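Four-stick frames to hold old Ernport postcards at Oddsson Hall

6/15/26

Visitors to the summer show at Oddsson Hall will see the town's old postcards in a new kind of frame, one simple enough that they can put together a copy and take it home.

The frame is called the Pliment. It is made of four flat strips of light wood laid across one another in a square, with the ends left sticking out past the corners. The strips aren't mitered or glued. Small round fittings go at the crossings, and the whole thing can be taken apart and put back together in another shape if the owner gets tired of a square.

Prisetti, the framing and art supply store on Harbor Street, came up with the design over the winter and is supplying 60 frames for the opening. The store had been asked to quote for standard frames with glass, but the price came in well above what the hall had to spend. The stick frames were offered in their place.
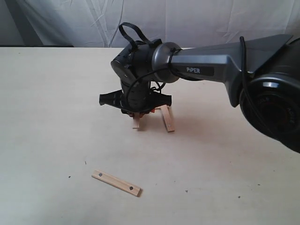
The show is built on the hall's postcard collection, which was given to the town in April by a family that used to run the ferry office. There are 293 cards in all. The oldest is postmarked 1907 and shows the landing before the breakwater was built. Most are from the years after that and show the main street, the cannery and the two churches. A few were never mailed.

Not every card will be framed. The plan is to hang the best of them in the front room and keep the rest in flat drawers, where visitors can ask to look through them. Cards in poor condition will be shown as copies, with the originals kept out of the light.

The frames have no backing, so each card will be fixed to the wall first and the square hung around it on a single pin. That leaves a gap between the card and the wood on all four sides. It also means the wood never touches the card, which was one of the hall's conditions for using the design.

Opinions on the look have been mixed. At a preview last month a few people said the overlapping ends seemed unfinished, and one asked whether they were going to be trimmed. They won't be. 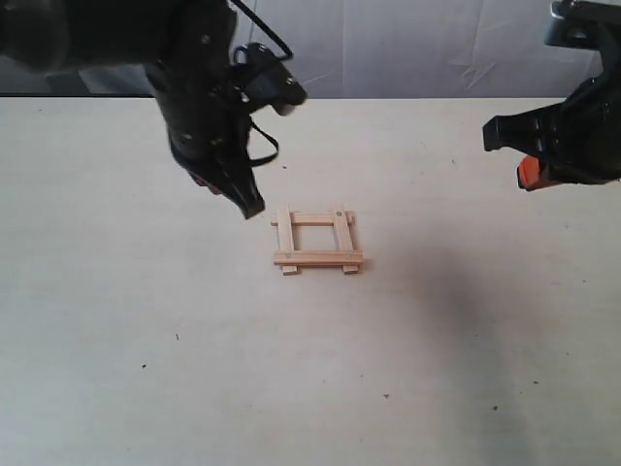

Gillespie MacBrayne liked them well enough but had doubts about the size. "A postcard is a small thing to start with, and I'd want to be able to read the back of it too," MacBrayne said. "Put a couple of them on the table where you can turn them over."

The hall has taken up that suggestion. One table near the window will hold copies printed on both sides, including several of the written messages. One of those, sent to a sister inland, complains about the price of eggs and asks for a coat to be returned.

The fittings are the only parts of the frame that aren't wood. Some are a bright silver and others are nearly black, and the store has been using both on the same square. A spokesman for Prisetti said the colors mean nothing and customers can mix them as they like.

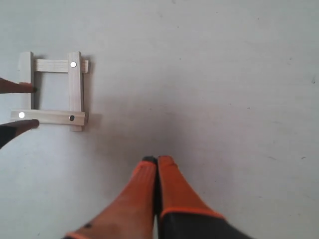

Make one at the hall

A worktable will be set up in the back room on opening day and every afternoon the hall is open after that. The strips will be laid out loose, along with the fittings, and there is no need to sign up. Children under eight should come with an adult, mainly on account of the small parts.

The steps are short. Lay two strips side by side with a space between them, place the other two across, and check that the opening is big enough for the card before fixing the corners. It's easier to adjust the square at that point than later.

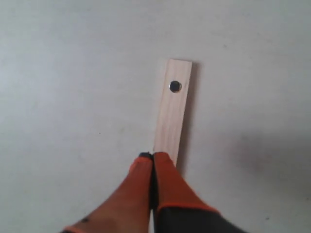

Each set costs $2 and includes a copy of one postcard, chosen from a rack by the door. Extra copies can be bought at the front desk. Money from the sets will go toward archival sleeves for the cards in the drawers, many of which are still in the shoeboxes they arrived in.

Prisetti says it will also sell the sets in the store once the show has opened, in plain wood only. A longer version of the strip, meant for photographs, is being tried out but has no date yet.

Oddsson Hall is at the foot of Ferry Lane in Ernport. Admission to the show is free, and the side entrance has a ramp.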